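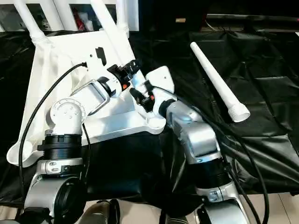

From: Kilian Kuster
To: Golten fittings list
Date: 12/11/24
Subject: Re: Brarnia, threaded collars, which end to start from

Stela, Ambros, all,

Replies to Stela's questions are inline. I have trimmed the part about shipping labels, which Waltraud is handling.

> Stela Bălan wrote:
>
> Two things on the Brarnia white parts before I rewrite the sheet.
>
> First, the old sheet says to seat every pole fully before going on to the
> next one. The people putting units together here do the opposite. They
> start all of them loosely and tighten at the end. Which one do we want
> in print?

Loosely first. The old wording came from the Sikder version, where the sockets were plain and the order made no difference. With a threaded collar, a pole that is fully home sets the angle of the molded part, and any error is passed on to the next collar. If the next pole then goes in at a slant, the first thread gets crossed. White plastic does not show a crossed thread well from outside. You notice it from the torque, or from a collar face that sits higher on one side.

Suggested text for step one: "Start each pole by hand. Turn it backward until the thread drops, then forward one full turn. Leave it there."

> Second, is the padding needed? I have been told a table is enough.

A table is enough for the poles. It is not enough for the molded surfaces, which pick up scuffs from grit that you can't feel with your hand. Put down a dark cloth. Black is better than gray for checking, as white edges stand out and trimmings from the molding can be seen when they fall. Do not pull the cloth tight. A little slack keeps the part from sliding when you lean on it.

> Flurina says she had 9 back with the same complaint (wobble at one
> corner). Is that the thread or the pole?

I have gone through Flurina's nine. In seven the pole was short of the shoulder, in one the thread was crossed, and in one I could find nothing wrong. None had a cracked collar. Out of 1,870 shipped since September this is not a molding problem, and I would not open a case with the supplier. It should be fixed in the sheet.

How I check a corner:

Lay the unit over on its side so that no pole carries weight. Hold the molded part close to the joint with one hand, and the pole close to the same joint with the other. Holding the pole at its far end gives too much leverage and you will feel play that is only bending. Rock once in each direction. If there is a click, the pole is short of the shoulder. If it moves without a click, look at the thread. 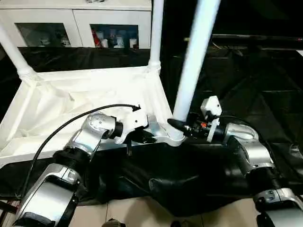

White poles with their ribbed joints, black cloth underneath.

Ambros asked off list whether the ribbing may be used as a depth mark. No. The ribs are there for grip, and their distance from the end has changed between batches. Going by the ribs is probably how the seven short ones got out. The only valid reference is the shoulder inside the collar.

On tension: where there is a fabric panel, leave it slack until every joint has passed the rocking check. Creases at this stage don't matter. A panel that is pulled flat too early will hold a short pole in line and hide the play, and the play comes back as soon as someone loads the corner.

For anyone taking units apart for inspection, look straight down the bore under a side light. You want bands that run evenly all the way around. A flat spot or a bright nick in the first band means a cross start. Wipe the bore out with a dry cloth only. No oil, and no silicone spray, which stays on the surface and makes the pole back out under vibration. 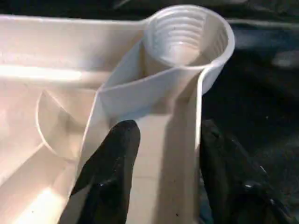 Brotum Joints and Fittings Team

Open points from our side:

Stela: please drop the word "firmly" from the sheet. It is read in as many ways as there are readers. "Until it stops against the shoulder" can be checked.

Waltraud Gisler has 800 of the old sheets left in stores. I suggest scrapping them. A sticker over step one was proposed, but the drawing next to it also shows the old order and would contradict the sticker.

Ambros Stöckli: can you pull 40 collars from the current batch and gauge the first thread and the shoulder depth? Record them separately. The last list had both in one column and I could not tell which value was out.

Flurina: keep the one with no fault found, don't send it back yet. I would like to see it after it has been standing loaded for a while.

The drawing numbers are unchanged. If somebody has a unit where the collar rim itself is out of round, send the batch mark to the list and not to me directly, so that Ambros sees it too.

Kilian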